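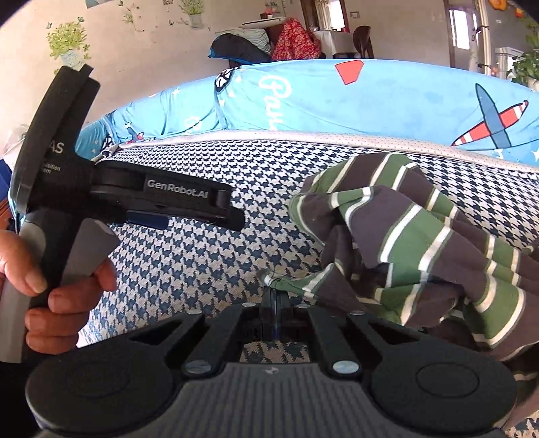
A left hand on a gray handle. Trosstead's new bulky-item rules take effect in February.

TROSSTEAD, October 6, 2018 – After 17 meetings, two drafts and one lengthy detour into the legal meaning of the word "loveseat," the Trosstead town council has voted to limit how long a sofa may sit on the curb.

The answer is seven days. On the eighth, the sofa becomes the property of the town, which does not want it, and the former owner becomes the recipient of a $130 bill, which the former owner presumably will not want either.

The rule passed 4 to 3. It covers sofas, armchairs, recliners, ottomans "of a size to seat one adult," and mattresses. It leaves out pianos. Council member Trinh Văn, who wrote most of it, said pianos would be handled separately and declined to say when.

Trosstead has long been a generous town with its furniture. Leases on the east side tend to run out at the end of the summer, and for a few weeks every year Ferraro Street becomes the largest living room in the county. The custom is to tape a sheet of paper reading FREE to one arm and go inside. Sometimes the sofa is gone by dinner. Sometimes it rains first, and then the sofa is there for Halloween.

Public works picked up 442 abandoned pieces of seating over the past year, according to a report attached to the ordinance. The report also includes a map, on which Ferraro Street can no longer be seen for the dots.

"I have lived across from the same brown recliner since spring," resident Odette Poulain told the council during public comment. "It was reclined when it arrived. I would like it to go, or I would like somebody to sit it up."

Opponents of the measure pointed out that half the room had furnished a first apartment off that same street. Nghĩa Bùi, who voted no, said he had written his campaign platform on a curbside couch and saw no reason to punish the next person who might. He was asked whether he still owned the couch. He said he had put it back. 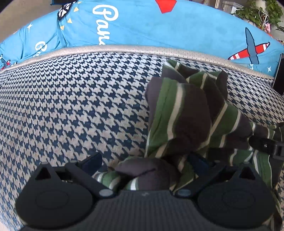
A striped garment on a houndstooth-patterned surface.

Much of the debate had to do with what residents leave in the furniture. The ordinance asks that everything be "cleared of personal effects," a phrase that took up most of one evening in itself. Crews reported finding clothing, remotes, library books, a retainer in its case and a casserole dish with the lid on. The town keeps these in a closet at the public works garage, and they may be claimed with a description. So far the retainer has drawn the most interest, from three separate parties.

Shota Miyazaki, who runs the Nodow resale shop at the bottom of the hill, has agreed to take sofas that are in decent shape before the seven days are up. Owners have to call ahead, and the thing has to fit through his door. He says the second condition rules out more of them than the first. Sectionals are welcome in pieces, provided all the pieces come at once. He is still holding the left half of one from two summers ago.

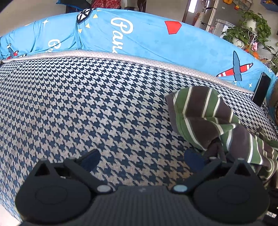 What counts as decent shape is set out in an appendix, and the appendix has opinions. Frames must be sound, springs must stay where springs belong, and fabric must be "free of stains visible at arm's length." Patterned upholstery has an obvious edge here. A seat cushion in navy-and-beige houndstooth, with its small interlocking checks, could take a fair amount of coffee before an inspector at arm's length had anything to write down. Plain cream linen will be in the truck by noon. Văn acknowledged the bias and said the council was not prepared to regulate against checks at this time.

Enforcement falls to Nhung Nông, the town's code officer, who already handles fences, hedges and the sign at the Drornoser car wash. She will mark each sofa with a dated orange sticker and come back a week later. Moving a sofa to the other side of the street does not restart the clock. Neither does turning it to face the other way, a question that came up more than once.

Residents with complaints about a particular sofa may call the town office during business hours and should be ready to give a street address and a color. The recliner across from Poulain's house was still out at press time. It has acquired a lamp.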